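4. When does gray turn into silver?

I should say up front that this was supposed to be a footnote. The paper I had in mind was about the blue words (navy, royal, teal and so on), and gray was only in the coding sheet so I'd have somewhere to put the umbrellas. Then I started reading the lost-property notes from the Naltness ferry office, and gray kept getting in the way of everything.

To recap the material from Section 2: there are 914 notes, the earliest from 1990, each one written by a passenger who had left something on the boat and wanted it back. They're lovely to work with. People writing them aren't thinking about color words at all, they're thinking about their hat. The form has one line that says "Describe item" and that's it, no boxes to check, no list to pick from. Nhàn Bùi typed up the handwritten ones and I checked her typing against the paper, and where the two of us couldn't agree on a word we left it out.

4.1 The shiny rule, and where it breaks

Ask anyone on the street what the difference is and they'll say silver is shiny and gray isn't. I asked my own family over dinner and got precisely that, in nearly those words, from people who agree on very little else. It's also more or less what the dictionaries say. And for a lot of the notes it works fine! Lost keys are silver. Lost sweaters are gray. A thermos is silver even when the person goes on to say that most of the finish has worn off, and I'll come back to that thermos.

The trouble starts with the things in between. Take suitcases. A hard suitcase in a dull metallic plastic gets called silver by the person who lost it and gray by the clerk who found it, and we have enough matched pairs (passenger note plus clerk's tag) to see that it happens again and again in the same direction. I don't think the clerks had worse eyes. They were looking at the thing under a tube light in a back office, and the passenger was remembering it from the store. I suspect the word was already on the receipt.

Cars would be an even better test, but nobody leaves a car on a ferry by mistake, so I borrowed the parking complaints from Drindilness, which come from the same years and are written in much the same mood. Here the owners say silver and the people complaining about the owners say gray. I laughed out loud the first time I sorted them that way. My reading is that silver is partly a kindness. You use it for your own stuff, and for stuff you hope somebody will take good care of.

4.2 Sitting next to a stronger color

Something I had missed completely until Lamisi Wumbei read a draft is what happens when there are two colors in one note. If the item has a bright part, say a red handle or an orange strap, the neutral part is more likely to come out as silver. With only black or brown next to it, it drifts back to gray. Lamisi's idea was that a writer who has just reached for a vivid word stays in a vivid frame of mind. Mine was duller: things with bright trim tend to be newer and glossier to begin with. We went back and forth on this for most of January and I still can't rule hers out. The notes don't tell us how old an item was unless the passenger chose to say so, and most didn't.

Order matters too, maybe. "Orange and silver" turns up far more than "silver and orange," while gray is happy on either side. There's a sound reason one could give (the short word, then the longer run) but orange and silver both have two syllables so I don't see how that helps. I've left it in as a loose end.

4.3 The ones who hedge

A small group of writers, 14 in all, won't commit. They write "silver-gray," or "grayish silver," or in one case "silver but not really." I had planned to throw these out as uncodable. I'm very glad I didn't, because they're the only people in the whole set who seem to be looking at the question the way we are. Nearly all of them are describing painted metal: a lunch box, a bike pump, a folding stool. Painted metal is just the worst case. You know there's metal under there, so silver feels right, and what you'd see if you held it up to a wall is plain gray.

The thermos writer belongs here as well. Her note, dated 24/05/2018, says the thing is silver, then says the silver has come off, then says "so look for a gray one." I find that a perfectly sensible set of instructions. It also means that for her, silver was what the thermos is and gray was what it looks like. If I had to hang this section on one note it would be hers.

4.4 A quick side test

None of this would convince a reviewer by itself, so I ran a small naming task with 50 adults at the Gachanja library. They each got a stack of printed photos of objects and places, wrote down whatever color words came to mind, and handed the sheet back. I paid in coffee vouchers from Cuno, the place across the street, and I'd recommend this to anyone, as people come back and ask if you have more sheets.

Full results are in the appendix. The short version is that the shiny rule does well when there's one object in the photo and falls apart when there are several. With a few neutral surfaces side by side, people seem to want to keep them apart, and they'll spend silver on one and gray on another even when they'd have called either of them gray if they had met it alone. Words get shared out. I hadn't seen this in the ferry notes for the simple reason that people tend to lose one thing at a time — so the side test earned its keep.

What I can't say yet is whether the sharing out is done for the reader's sake or the writer's. A sheet with "gray, gray, gray" on it is no use to anyone, and the people at the library may have felt that. Gianni Martinelli has suggested rerunning it with no one collecting the sheets at the end, and I may try that if the library will have me back.

Figure 4. Silver, gray and orange surfaces together: KUKA arm over a gray metal bin.

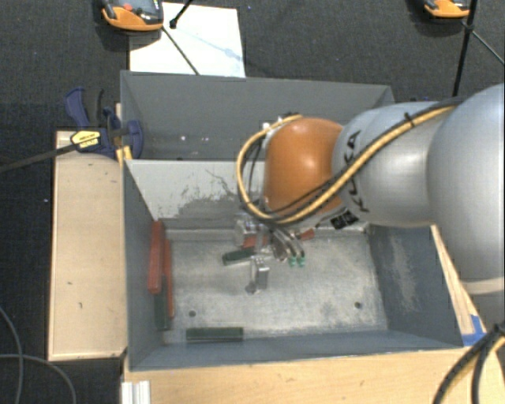 Laurinda Azevedo, commenting on the draft, wondered whether 4.1 makes too much of kindness. Her point was that the owner has handled the suitcase on sunny days and in the rain, and has seen it catch the light plenty of times, while the clerk gets one look at it on a shelf. Silver could then be an ordinary memory of the shine. She'd want to see notes for things lost on the same day they were bought before she believed the rest, and she asked if the ferry office kept any.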